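首页 > 专题 > 自造机器人 > 工坊报道

膝部以下：一台共享工坊人形机的改装记录

分享 142　评论 9

Pasumus工坊在一栋旧办公楼的二层，楼下是印刷厂的仓库。承重按普通办公用途设计，地面铺灰色地毯，进楼的货梯只在工作日开放。这几项条件在立项时就写进了约束清单，后来几乎每一项都影响了设计。

项目内部代号Murín，目标是一台可在室内平地行走、能用手拿取轻型物品的人形机。负责机械部分的是Čestmír Gajdoš，早年做过注塑模具；控制与电气由Obed Gbeho承担。两人都有本职工作，每周在工坊碰面两到三个晚上，其余时间各自在家做图纸和仿真。

整机没有从零开始。上肢外壳和手部沿用一套二手平台的零件，腿部传动、足底和线束重新设计。Gajdoš的理由是外壳开模的费用超出预算，而原平台的腿部减速器磨损严重，修不如换。

膝关节的第一版采用同步带传动，电机上移至大腿，目的是降低小腿的转动惯量。台架测试中静态精度合格，动态工况下带齿在反向加载时出现跳齿。把预紧力提高之后跳齿消失，轴承温升随之超标。9月，两人放弃同步带，改用连杆。连杆方案的缺点是传动比随角度变化，控制端必须查表补偿。Gbeho用488个标定点拟合了传动比曲线，点与点之间做三次样条插值。最初他只取了等间隔的角度，后来在接近伸直的区段加密，那里传动比变化最快，误差也最集中。

标定本身不复杂，费时在装夹。关节每转到一个位置，需等待编码器读数稳定，再读外部角度基准。外部基准是一台从Costaseo买来的旧分度头，回程间隙未知，所以全部数据按同一方向采集，反向另做一组。两组之差即为关节与分度头间隙之和，无法单独分离。Gbeho在报告中把它整体计入不确定度，没有再拆。

防护罩的改动比预想多。活动部位需要罩住线缆，又不能限制行程。第一只风琴罩是直筒形，压缩到底时褶皱向内翻，夹住过一次编码器线。第二只加大了内径，在两端各加一圈固定环。第三只把褶距改小，行程末端的反力下降，装配时却更难对位。目前机器上用的是第三只。Gajdoš保留了前两只，挂在工具墙上，标签写明失效方式和日期。

线束重做了两遍。初版把动力线和编码器线捆在同一根套管里，电机一加载，总线便出现校验错误。第二版分开走线，编码器线改为屏蔽双绞，屏蔽层单端接地。连接器选用Fesach的锁扣型，插拔寿命标称高于工坊的实际需要，选它主要看中锁扣可以单手解开。检修时另一只手通常扶着机体。

电源方面，调试阶段全部使用台式电源，限流从低档开始逐级上调。电池组已经装配完毕，但要等跌倒保护验证通过后才允许上机。这条规定由Gbeho提出，写在工坊的操作单第一行。操作单另有几条：

一、上电前，急停按钮由第二人手持，不得放在桌上。
二、机体周围保持净空，工具清点后归位。
三、改动固件当晚不做行走测试。
四、每次跌倒或碰撞后，检查手指关节与足部壳体，记录后方可继续。

第三条执行得最严格。去年有一次，限位参数的正负号在合并分支时弄反，髋关节上电后直接撞向机械挡块，挡块螺钉剪断两颗。损失不大，但排查用了两个晚上，原因在于日志的时间戳与示波器记录没有对齐。此后所有日志统一由同一时钟源触发。

手部是争论最多的部分。Gajdoš主张简化，先装固定形状的末端，把重心和惯量配准即可；Gbeho坚持保留多指手，理由是手部质量分布会随姿态变化，用配重块代替会掩盖问题。最后采用后者的意见，但手指驱动在行走测试中一律断电。腕部连接处的螺栓每次测试前重新检查力矩，并以漆线标记。漆线错位即停机。

腿部现在的耐久目标是2,000次蹲起循环，中间不更换零件。第一轮做到900次停下，停机原因是连杆一端的衬套出现可测间隙，脚踝处的摆动已经超过控制器能够补偿的范围。衬套材料由含油铜改为聚合物复合材料，第二轮尚未开始，等待新的轴销。轴销在外协厂做表面处理，交期一再推后。
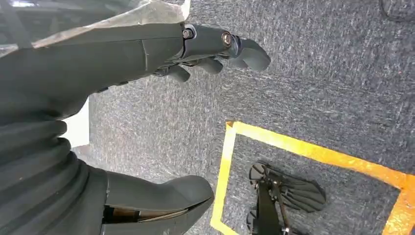
本页最后修改：1月19日

地毯上的黄橙色胶带围出矩形一角，黑色支架立在框内。机器的手臂横在上方，手指朝下弯曲，手臂上部搭着一张起皱的半透明塑料膜。

地毯对足底试验不利。绒面的压缩量使足底力传感器在触地初期读数偏低，控制器会误判为尚未承重。Gbeho试过提高滤波截止频率，效果有限；后来改为同时判断小腿加速度与足底力，两者之一越过阈值即进入支撑相。代价是误触发增加，原地站立时尤其明显。他打算再铺一块硬质板材做对照，板材尺寸受货梯限制，需要拼接，而拼缝本身又是一项干扰。

足部壳体也在重新考虑。圆头外形是为了在脚尖擦地时减少钩挂，但圆角占去了安装传感器的位置，前掌的一只传感器因此后移，压力中心的可观测范围随之缩小。Gajdoš画了两个替代方案，一个把壳体加长，一个把传感器改为薄型。加长方案会改变步态参数，Gbeho不愿接受；薄型传感器的单价高，且需要重新做放大电路。

两人没有给出行走演示的日期。下一步的顺序已经排定：轴销到货，第二轮耐久，跌倒保护，然后才轮到电池上机。图纸和标定数据将在第二轮耐久结束后向工坊成员开放，固件暂不公开，Gbeho希望先把查表部分的注释补完。

联系编辑部　|　版权所有，未经许可不得转载　|　返回顶部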